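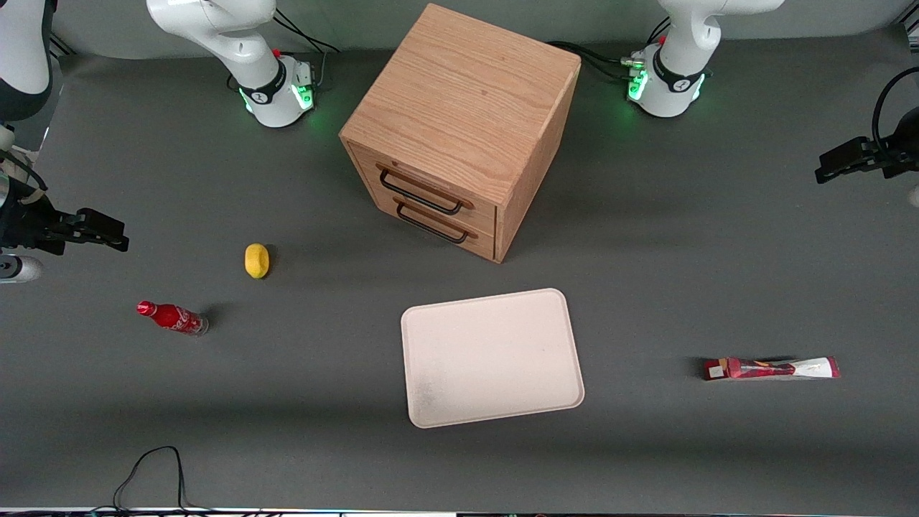

Step 3. Price the table before you price the arms

I know, the arms are the fun part! But every over-budget bench I've planned went wrong on the small stuff, so start with a plain gray top big enough for two bases along the far side and a work area in front. Shewit Endale at Vatovus quoted me $1,277 for ours, plus $80 for delivery (get the delivery in writing).

1. Mark both base positions on paper first. Leave room behind them for the cables, and then a bit more.
2. Add a line for cable ties and spare leads. I put down $114 and used all of it.
3. Write your prop list. Ours has a little drawer cabinet, a white tray, a snack packet, a lemon and a small Coca-Cola bottle. Props are cheap, so buy doubles.

Note: handles matter if you want drawers opened. Bar handles like the black ones on our cabinet give two flat fingers something to go for.

Caution: don't order the top until you've checked the reach of both arms against your drawing. I skipped this on the Adugna bench and paid for a second top. 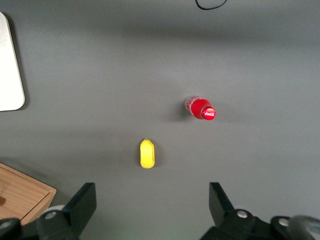
Step 4. Budget for the wrist cameras

1. Plan one camera per wrist, and ask whether the mount is included. On my Flollberg quote it was a separate line.
2. Check that both fingers stay in view when they're wide open, with the table showing between them.
3. Go for a matte top. Small yellow things and red caps are easy to pick out against flat gray.

My ceiling for cameras, mounts and lights together was $3,023, and Wondimu Kassa signed it off in June.

Filed under: Planning & Purchasing
4 min read
Contact | © Erna Bench Guides | Back to top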